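In Praise of the Worn-Out Bin
by Lilibeth Umali
08/02/2025

My mother kept one big metal bin by the back door, and everything that had no home went into it, and I have been thinking about that bin all year.

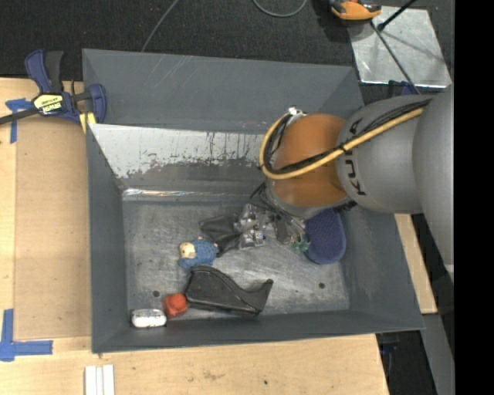
Scratches are a kind of record

I like a container that shows its age. Gray paint that has given up in places, bare metal underneath, a floor so scuffed it has gone cloudy: to me these are signs that a thing has been allowed to do its job. When I moved to Pleledcombe I bought a set of pretty fabric boxes, 15 of them, with little labels, and I spent more time worrying about stains on the boxes than I ever spent looking for what was inside. My neighbor Edgardo Malabanan watched me carry them in and asked, very kindly, where I planned to put the muddy things. I had no answer for him.

A metal bin doesn't mind mud. You can drop a brush into it from waist height, or a garden clog, or whatever bright green gadget the kids have left on the stairs, and the worst you'll get is a loud clang and one more scratch. I find that restful (my husband, who naps in the next room, finds it less so).

Mixed company

I know the tidying books want every object sorted with its own kind, and for spices and tax papers I agree with them completely. But a household also makes odds and ends, all day long, and they need somewhere to wait. Kristine Tiongson once told me over coffee that a bin like mine is only putting off a decision. Well, yes! Some decisions are better for a little putting off. By March I usually know which things I've gone digging for and which ones have sat at the bottom since the fall, and the second lot goes out the door without much argument from anybody.

I do have two rules. The bin must be wide enough at the top that I can see most of what's in it, and it must never get a lid, as a lid is an invitation to stack something on top and forget the whole business. Sloping sides are nice too, if you can find them, and I would look at secondhand sales before I paid for anything new and shiny. Mine came with a dent in one corner already, and I've been fond of it from the start.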